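Simulation corner: getting the virtual cell back in line

The simulated house has been giving wrong answers since October, and most of this month went into putting that right. For newer readers, this is the rendered home we use to try out motions before they go to the real arms at Dalsgaard. It needs upkeep just as the hardware does. Meshes get swapped, a joint offset changes on the bench, and the model quietly falls behind.

Elsa Myklebust noticed it first. Runs in the tiled corner by the wood cabinet kept stopping with a contact fault, although the fingers had nothing in them and the planner reported clear space. She replayed the same approach 20 times and got the fault on 5 of them, always near the point where the tile meets the plain dark wall.
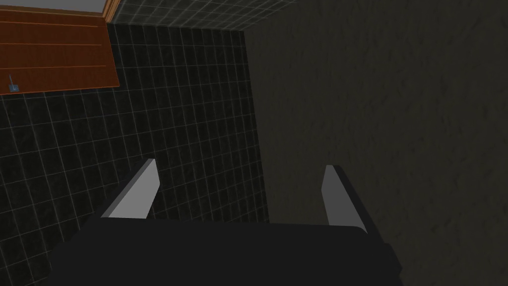
The cause was an old collision shape for the gripper body. The visual model had been updated when we moved to the Skovumier finger set, but the shape used for contact checks still belonged to the previous body and stuck out further at the right end. We rebuilt it from the current drawing and reloaded it in Furano, our scene package. The fault has not come back.

While the model was open we went through the rest of the setup. If you keep your own copy, please do the same, in this order:

1. Load the new gripper file and check that the build number reads 504. Anything lower has the old contact shape.

2. Zero both fingers with the grasp empty. They should stand apart, and neither finger should be in contact with anything when the run starts.

3. Switch to the head view in the large room and extend the gripper toward the far end, over open floor. Look at the wrist and the white arm panels for gaps or overlap at the joints. Leave the tray on the floor where it is, as the clearance check uses it as a reference.
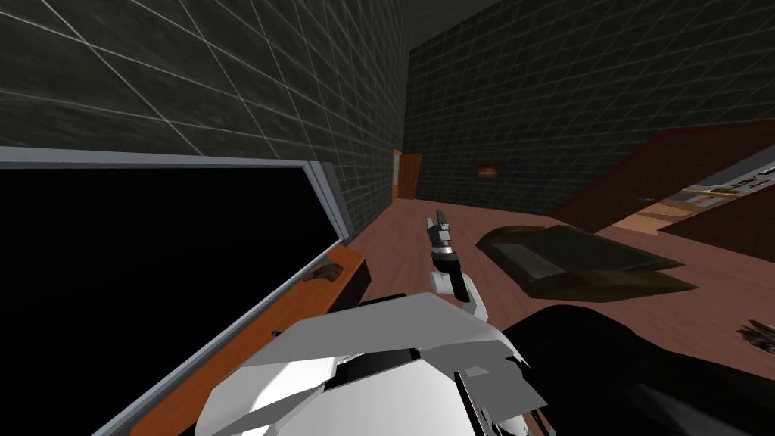
4. Go back to the tiled corner and run the approach from above, slowly, at low light. Log every contact, including the ones that clear by themselves.

5. Save the scene under a new name. Please don't write over the shared one.

Step 4 takes the longest. The corner is dark, and the depth estimate has trouble with the plain wall, where it has no grout lines to work from. Elsa runs it once with the gripper high and again after shifting the viewpoint, then compares the two logs. 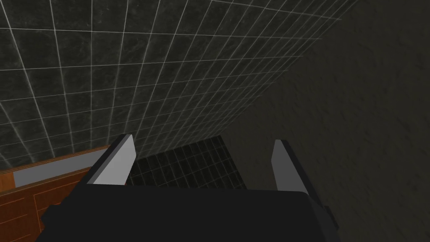 Both logs were clean on the last pass, apart from one warning about the cabinet edge that we think is a rounding problem. It is on the list for the next build. The Etotano scenes still have the old shape in them and should not be used for contact work until they have been converted. Two are done so far. Questions about the conversion script can go to Elsa, and mornings are best.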